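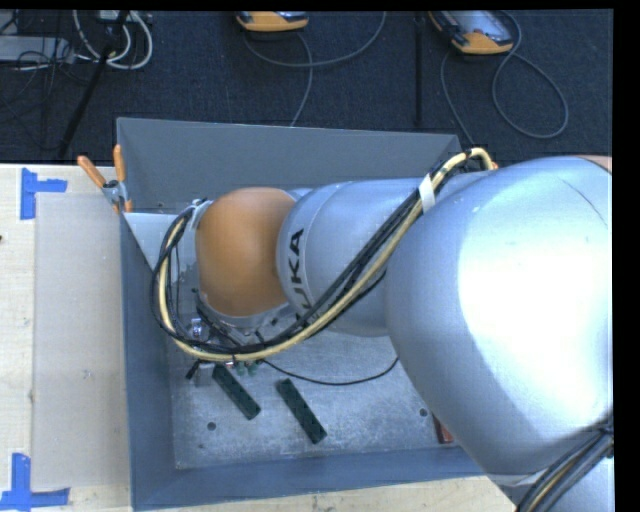 Viorica Buzatu wrote in after the February revision to say that step 3 should come before step 2, and that anyone who loads the bin before tightening the clamp will end up doing the job twice. The order below has been changed to match.

Section 4. Setting up the Grestow open-topped bin on a table

4.1 Before you start

The bin is intended for a flat, level tabletop. It can be used on bare wood. Tables with a raised lip or a rounded edge need spacer kit 1198, ordered separately.

You will need:
Bin
Hand clamp
Flat cardboard, larger than the clamp pad
Soft cloth
Pencil

Remove all packing from inside the bin, including any film left on the floor panel. Check the rim for burrs. A burr under the clamp pad will mark the rim and can let the clamp creep.

CAUTION: The maximum load is 69 lb, evenly spread. Do not stand or lean on the rim.

4.2 Positioning

1. Wipe the tabletop and the underside of the bin. Grit under the bin will scratch a wooden top.

2. Set the bin down with the full base supported. No part of the base may overhang the table.

3. Fit the clamp at a corner of the rim. Close it by hand until the pads touch, check that both pads sit flat, then tighten. Handles should point up and away from the opening so that they do not catch sleeves or items being lowered in.

4. Push the bin gently from each side. If it slides, loosen the clamp, reseat it and repeat.

5. Draw a pencil line along the near edge of the base. Use the line to return the bin to the same place after cleaning.

NOTE: Cardboard can be placed between the clamp pad and a painted surface. Replace it when it is crushed or torn. Keep spare pieces flat on the table, beside the bin and clear of the base.

4.3 Loading blocks

Rectangular blocks are placed on the floor of the bin, never against the sloped walls. A block resting on a slope will slide down sooner or later and may strike the one next to it.

1. Lower each block to the floor before letting go. Do not drop.

2. Leave a finger's width between neighboring blocks. Parallel blocks are easier to lift out than blocks that touch at the corners.

3. Blocks may lie at any angle to the walls. A diagonal placement is acceptable provided that no end rides up on a slope.

4. Keep the holes in the floor clear. Do not drive screws or pegs through them.

5. Look into the corners for small loose items before adding more blocks. Small items are easily hidden from the front and are best checked from above.

CAUTION: Keep fingers out from under a block while it is being lowered.

4.4 Cleaning

Empty the bin. Wipe the walls downward, then the floor, using a damp cloth. Abrasive pads will dull the speckled finish of the floor panel. Stains that do not lift with water may be treated with mild dish soap. Dry the bin fully before reloading.

The clamp can stay in place during wiping. If it is removed, go back to 4.2, step 3, and repeat the push test.

4.5 Common faults

Bin shifts during use: clamp loose, or grit under the base. See 4.2.
Bin rocks: table not level, or cardboard caught under one side of the base.
Blocks slide: an end is resting on a slope. See 4.3, step 3.
Rim marked at the clamp: pad worn or burr present. Replace pad.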